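Grandent Support - Ticket 378
Product: Borkum dehumidifier, 2,000 ml tank
Subject: Tank full light comes on when the tank is nearly empty
Status: Solved

Hello all,

First of all, I do love the Borkum and I'm not writing to moan. We've had ours since we moved into the old house at Grirside, where the back hall has one outside wall, no radiator and a great talent for growing mould. Before we had it, coats smelt like a church cupboard and the leather shoes went green along the seams by the end of every winter. The shoes are on a three-tier bamboo rack now, with slatted sides so the air can get through, and the coats hang well away from the wall. It has made such a difference! 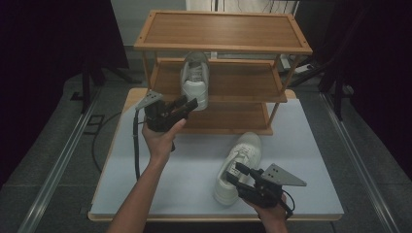
Page last changed: August, 16:40

Now to the trouble. The red tank light comes on and the fan stops when there's barely a cupful of water in the bottom. If I take the tank out and put it back, the light goes off and it'll run happily for anything from ten minutes to half a day, and then it sulks again. I've written down everything I tried, in the order I tried it, as I know how tiresome it is to be asked whether you've switched it off and on.

1. Switched it off at the wall, had lunch, switched it on again. It ran for most of the afternoon and then the light came back.

2. Emptied the tank and washed it in warm soapy water. There was a slimy patch round the float (the little white block that rides up on the water), so I was very pleased with myself and thought I'd found it. Light back on before bedtime.

3. Moved it from the hall to the kitchen, in case the cold was upsetting it. Same thing, and noisier on the tiles.

4. Checked the filter. Grey and furry, I'm ashamed to say. Vacuumed it. The air comes out much more strongly now, but the light hasn't changed its ways.

5. Tried another socket with a plug-in meter between. It draws 160 watts when it's running and next to nothing once the light is on, so I took it that the motor was well and that something was telling it to stop.

6. Pressed lightly on the front of the tank while the light was on. The light went out! I let go, and after a bit it came on again. I did this several times, with my tea going cold on the stairs.

One other oddity, which may have nothing to do with it: the display said 100 per cent humidity for a whole morning after I'd mopped the hall floor. It has been sensible since.

Could you tell me whether step 6 means a new tank or a new switch? I'd sooner mend than replace, and I'm handy enough with a screwdriver.

Reply from Grandent Support, 09:15

Thank you for such a thorough list, it saved us both a round of questions. Step 6 is the useful one. Your tank isn't sitting far enough back to hold the switch in. Please unplug the machine, take the tank out and look at the two runners it slides along. On machines with a few years behind them, limescale and fluff build up at the far end. A torch helps. Please don't open the casing yet.

The high reading after mopping is nothing to worry about. The sensor is low down and a wet floor will fool it for a few hours.

Added to the ticket, 18:05

Well, I had the torch out and there was a crust at the back of the left runner as hard as a barnacle. I soaked a rag in white vinegar, pushed it in with a wooden spoon and left it while I saw to the shoes, which were overdue. White leather shows up everything, and the tiny holes over the toes want a soft dry brush. Those thick braided laces take an age to dry as well, so they get washed on their own and hung up by the boiler.

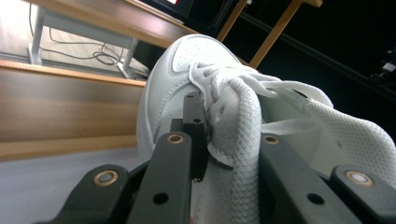
Kianoush Kiani

Crust came away in two pieces after the vinegar, and the tank now goes home with a proper click that I'd quite forgotten it used to make. It ran all night and filled right up before the light came on, as it should.

My sister over at Wike has the same machine and hers has started the same nonsense, so I've passed on the vinegar and the spoon. Might it be worth adding a line on the runners to the cleaning page of the booklet? It only mentions the filter and the tank.

Many thanks for your patience with me.

Reply from Grandent Support, 10:30

Very glad to hear it. I've passed your note about the booklet to the people who look after it. A wipe along the runners each time you clean the filter will keep the crust from coming back. I'll mark the ticket as solved, but it stays open to replies if the light plays up again.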